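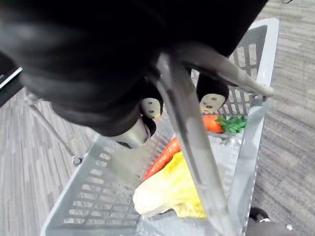 Photo: Plellitz project, wrist camera. Mar 7, 2026

Notes for the Avside talk, slide 6 onward

OK, so leave this one up for a bit and let people find the handle. It's clear plastic, and it's the reason I'm standing here. Our old depth-only method (the Munshi baseline) hated clear plastic -- it kept giving us holes where the handle should be!

Then say what we changed. Sulero picks its grasp from the wrist view alone, plus whatever the fingertips feel. No model of the basket, no depth map. I'll say that twice, people always ask.

Numbers, slowly: 1574 training grasps, all collected in January. 214 test trials on baskets it had never trained on. 14 handle shapes. Don't read the table out loud, just point at the bottom row.

Next, the groceries. Tomato, carrot, napa cabbage. They matter because a loaded basket swings differently from an empty one, and I want to show the lift plots for both (next slide, the two blue curves).

Be upfront about glare. Those glossy highlights along the handle edges help us a lot, and I don't know yet how much we lose in flat light. We have 10 runs with the lamps off and that's too few to put on a slide -- if somebody asks, say so and move on.

Skip the gripper specs if I'm past the halfway mark. Drink water. Click to the failure cases.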